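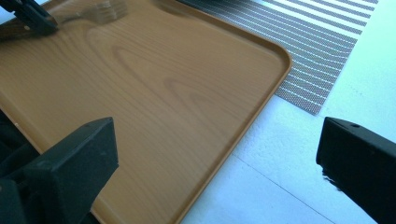

Large serving tray with rounded corner and raised lip, honey wood-grain finish

Dikham Large Serving Tray
Item 2553

We've stocked trays from a few different makers over the years and this is the one that keeps going home with people, including most of us who work here! It's a proper big tray, the kind you can load up with a teapot, mugs, milk, sugar and a plate of slice and still have somewhere to put the spoons. If you've ever done three trips from the kitchen to the back deck while everyone's tea went cold, you'll see the appeal straight away.

The finish is a printed wood grain in a warm honey colour, with lovely big loops and arches running through it. It has a soft gloss that catches the light nicely near a window, and it sits well with timber furniture of pretty much any colour (we've had it on a dark jarrah sideboard in the shop since November and it looks terrific).

Along the side there's a thin raised lip in a slightly darker orange-brown. It's low enough that you can slide a plate off, which is very handy when you're serving people on a couch.

What people use it for

Breakfast in bed is the obvious one. Afternoon tea for the neighbours. Carrying everything out to the barbecue and then carrying all the dirty tongs back in again. One of our regulars leaves hers on the ottoman full time as a coffee table and only picks it up when the grandkids come over. It also makes a great home for the salt, oil and pepper mill beside the stove, though keep it well back from the burners please.

Iason Sotiropoulos from our Tuesday crew does grazing platters on his. He puts down a sheet of baking paper first, then the cheese and fruit, then fills all the gaps with crackers and olives. He swears by putting the little bowls down before anything else so you're not shuffling brie at the last minute, and having tried it both ways I'm with him.

Looking after it

Wipe over with a soft cloth, warm water and a drop of dish soap, then dry it off. Skip the scourers and cream cleansers, which will dull the gloss. Hand wash only. Hot pans should go on a trivet first. Coffee rings come off easily, and so does beetroot if you get to it the same day!

Goes well with

Chou stacking mugs, set of 3
Skumov linen-look napkins, in oatmeal or rust
Zodemix non-slip tray liner, cut to size with ordinary scissors

The liner is worth a look if you carry glasses up and down stairs. It peels off for washing and doesn't leave anything sticky behind.

Delivery and returns

Free delivery on orders over $100. Orders placed before midday go out the same afternoon, and each tray is packed flat between two sheets of heavy cardboard. Change your mind within 30 days and send it back unused in its original packaging for a refund or a swap, whichever you'd prefer.

Want to see one before you buy? Pop in and ask at the counter, we'll happily get one down so you can try the weight of it with a teapot on board.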